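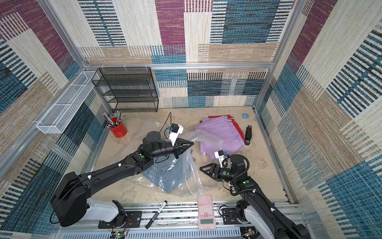
Print the Part Number on the Bag

Most furniture, shelving and small appliances sold for home assembly arrive with their hardware in clear plastic bags. The bags are thin, cheap and transparent, and in most cases they carry no information at all. The information is in the instruction booklet, on a page showing line drawings of screws at what may or may not be actual size. My position is that every hardware bag should have a part number and a quantity printed on it, and that the usual objections to doing so are weak.

I spent several years writing assembly instructions for a shelving manufacturer and later handled returns for a regional distributor. My view comes from those two jobs and should be read with that in mind.

How the current practice works

A typical kit has between three and nine bags. In the most common arrangement the contents are sorted by fastener type: one bag of cam bolts, one of dowels, one of wood screws. In the second arrangement they are sorted by assembly step. In the third, everything goes into a single bag and the customer does the sorting on the floor.

Sorting by type suits the factory. Each bag is filled from one hopper by one counting machine, and the same bag can go into many products. Sorting by step suits the customer, but it requires several hoppers to feed the same bag and a separate bag for each product. Large manufacturers can afford this. Small ones usually can't, and I don't think they should be required to.

Printing is a different question from sorting. A bag sorted by type can still say what it holds. Bag film is already printed in many plants with a suffocation warning, sometimes in several languages. The press is there, the ink is there and the operator is there. What is missing is a line reading, for example, "4 x 35 wood screw, qty 16."

The case of the almost identical screw

The most frequent error I saw in returns was the use of a long screw where a short one belonged. A Deltetti bookcase we carried used two screws with the same head and the same thread, one 30 mm long and one 35. The longer one went through the back rail. The shorter one went into the drawer runner. Put the 35 in the runner and its tip came out through the face of the drawer.

The booklet showed both screws correctly. It also showed them at a reduced scale, and that had changed between printings when the booklet was moved to a smaller sheet. A customer laying a screw on the page to compare it would get the wrong answer every time. We logged 297 returns of that bookcase in one year, and drawer damage was the largest single category. The two bags of screws were the same size, made from the same film, and blank.

I have heard it said that a customer who cannot tell 30 mm from 35 mm should use a ruler. This is correct and does not help. Many households do not have a metric ruler within reach, and the person doing the assembly has no reason to suspect that one is needed. A design which depends on the user measuring a part should tell the user to measure it.

What printing costs

The cost argument is the one I take most seriously. It has three components: the plate or print setup, the ink, and the loss of flexibility in stock.

Setup is a one-time charge per design. If a plant uses variable printing, such as an inkjet or thermal transfer head mounted on the bagging line, there is no plate and the text can be changed from a keyboard. Many of the vertical bagging machines sold for hardware already accept such a head. Ink for a single line of text is a small fraction of the cost of the film.

Flexibility is the real expense. A blank bag can hold anything, so a plant can keep one roll of film and use it all day. A preprinted bag can hold only what it says. For a plant making short runs, preprinted film means more rolls, more changeovers and more leftover stock. This is a fair objection to preprinted film. It does not apply to text printed at the time of filling.

Cudex, which makes wall brackets and closet rails, moved to printing at the filling station some time ago. Its bags carry the part number, the size and the count in black text, and nothing else. There is no logo. The text is ugly and slightly crooked on most of the bags I have handled. It is also legible from arm's length, and it matches the list in the booklet character for character. That last point matters more than the print quality. A number on a bag is useful only if the same number is used everywhere else.

Where printed bags go wrong

Printing can be done badly, and a few manufacturers have managed it. Juretti prints a letter on each bag: A, B, C and so on. This is better than a blank bag and works well during assembly. It fails afterward. The letters are assigned separately for each product, so bag C from a nightstand and bag C from a desk hold different parts. A person who keeps the leftover hardware for two years and then finds bag C in a drawer has learned nothing.

Letters also cause trouble on the telephone. The customer says bag C is short two bolts, and the agent has to ask for the model, then the revision, then look up what bag C held in that revision. A part number would take the agent directly to the bin.

Other faults are simpler. Text is placed across the seal, where it is destroyed on opening. Text is printed in white on clear film, which can be read only against something dark. Text is printed once on a bag that is later folded. All of these can be caught by opening ten bags and looking at them.

Quantity should be on the bag too

Some makers who print the part number leave off the count. The reason is usually that they overfill. Counting machines are set to add a spare or two, and a printed count of 16 with 18 in the bag will prompt calls from customers who believe they have skipped a step.

This is easily handled with the wording "16 + 2 spare." Sánchez, a maker of garden benches, does exactly this. It also prints the words "keep the spares" on the bag, and I have no complaint about that either. When the spare count is stated, leftover parts stop being a source of worry. When it is not stated, a customer with two bolts left over will often take the unit apart to look for the holes.

The same label helps on the factory side. A packer filling cartons from 150 open trays is working by position and habit. If a tray is loaded with the wrong bag, a printed number gives the packer and the checker one chance each to notice. With blank bags the error is found by weight, if the kit is weighed, and two screws of nearly the same length do not move the scale enough to trip it.

A modest standard

I would not ask for legislation. A voluntary rule of four parts would be enough. The bag carries the part number used in the booklet. It carries the size in millimeters for any threaded part. It carries the quantity, with spares stated separately. The text is dark, at least 3 mm high, and clear of the seal.

A plant that packs 1,000 kits in a shift could meet this with one print head per bagging line and an afternoon spent reconciling part numbers between purchasing and the booklet. The second task is the harder one - in my experience the two departments rarely use the same numbers, and each regards its own as correct. Start with the booklet, and change the purchasing records to match.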